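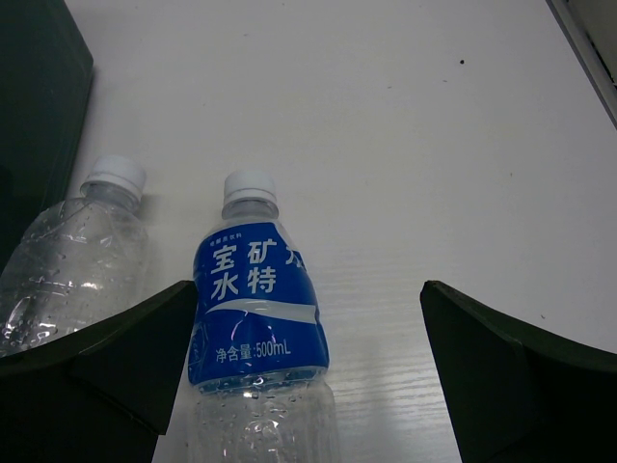

A drinks bottle is designed to stand up, and most of what is written about it assumes that it does. Shelf displays, filling lines and vending columns all treat it as a cylinder with a vertical axis. At home it spends much of its life on its side: in a bag, in the door pocket of a car, in the bottom of a fridge, on a table among other bottles waiting to be rinsed. The forces on it are then different, and so are the parts that matter.

Iara Bustos has studied the sideways bottle for six years at Nunix, a packaging test house in Clirkside. Her bench holds clear bottles from several countries, most with the labels still on. She files them by closure, as the label tells her very little about how a bottle will behave.

## The body

Clear drinks bottles are commonly made of PET, blown from a thick preform into a mould. The neck is formed before blowing and keeps its thickness. The body is stretched and becomes thin. A full bottle with its cap on resists squeezing because the contents have nowhere to go. Open it, pour out half and close it again, and the wall gives under light finger pressure.

For a bottle lying down, the support comes from wherever the profile is widest. On a plain cylinder this is a long strip of contact. On a waisted bottle it is two short ones, near the shoulder and near the base, and the bottle turns more readily when knocked. Bustos tests this on a board 900 mm long, raised at one end by a screw. A part-filled bottle often starts to move, stops as the liquid settles, then moves again.

"People report that as the bottle rolling by itself," she says. "The table was never level. The liquid just took its time."

## The cap

The ribs on a cap are for grip. Coarse ribs are easier for wet hands, while fine ones give a more even surface for the capping machine. The seal is inside, on the rim of the neck, and depends on both faces being clean. Dried sugar on the thread is the usual reason for a slow leak in a bottle that has been opened and laid flat. It can be felt as a slight roughness in the last part of the turn.

Her procedure for a bottle to be kept on its side is short:

- Wipe the neck and thread with a damp cloth.
- Fit the cap straight and turn it backwards until it drops into the thread.
- Tighten it forwards to a firm stop.
- Lay the bottle on dry kitchen paper and look again after 4 hours.

Any mark on the paper means the cap should be replaced or the bottle kept upright.

## The label

A wraparound label covers a good part of the upper body and does some work there. It adds friction, both in the hand and on a smooth surface, and it hides scuffing. A blue label with white lettering remains legible at arm's length under poor light, whatever the script. The inconvenience is that large lettering on a curved surface is never all in view at once. On 宝矿力水特, the Chinese name of Pocari Sweat, set in two rows, the end of a row can pass round the side and out of sight, depending on how the bottle has come to rest.

For those who keep bottles lying in a drawer, Bustos recommends turning every label upwards and pointing every neck the same way. Where the necks alternate, more bottles fit, but the caps knock against the thin walls beside them whenever the drawer is shut.

## Storage

Ratree Wongsuwan designs kitchen fittings for Navarrete and came to the subject from the furniture side. Her bottle drawer has an internal width of 315 mm and a ribbed mat across the floor. An early version had fixed dividers, and these were dropped after household trials – people bought a different size of bottle and then stored tea towels in the drawer instead.

She prefers pale matt surfaces for any worktop where bottles are set down. A clear bottle is hard to see on gloss, where its own highlights mix with those of the surface. On matt white the edges show as thin grey lines, and a spill is easier to find by touch than by eye, so the cloth should go over the whole area.

The mat lifts out for washing in warm water. It should be put back with the ribs running front to back, and the drawer left open until the floor beneath it is dry.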